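Grovport Harness Sorting Project

The Grovport Harness Sorting Project is a student robotics project in which two-armed robots learn to pick wiring harnesses from a divided carton. It is run as a second-year module and is assessed over 6 weeks. The name comes from the Grovport workshop, where the first module was taught.

Task

Coiled harnesses are packed into a cardboard box with partitions. Students write the grasp routine and set the approach angle of each jointed hand. Loose wire has no fixed shape — a routine that suits one coil may fail on the next. 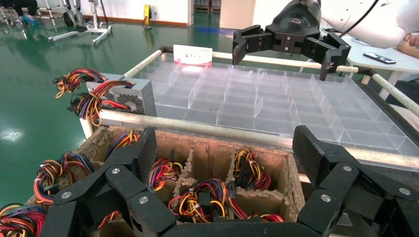 Alfie Bickerstaff has argued that the module spends too long on grasping and too little on release, where in his view most marks are lost.

Teams work in groups of 2 and share one log. Each team submits 200 recorded attempts, failures included. The archive, known as Zurker, holds nearly 4000.
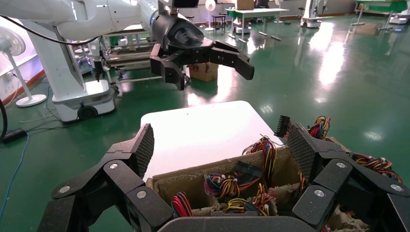 Are students allowed to repack the box between attempts?
Only at the start of a session, and the new layout must be entered in the log.

Assessment

Marks are given for the log, the written report and a supervised run. The Rees rule, added in January, bars teams from pulling a harness by a single wire. A team that breaks it repeats the run but keeps its log marks. Reports are stored with the attempts and may be cited by later teams. 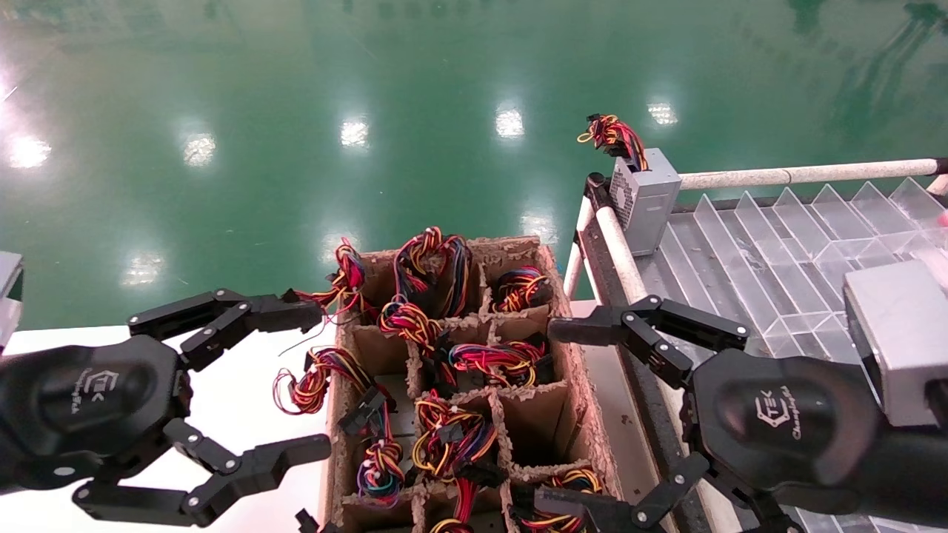

Harnesses in the partitioned box, with both grippers open.

See also: Flusance; Bin picking; Cable handling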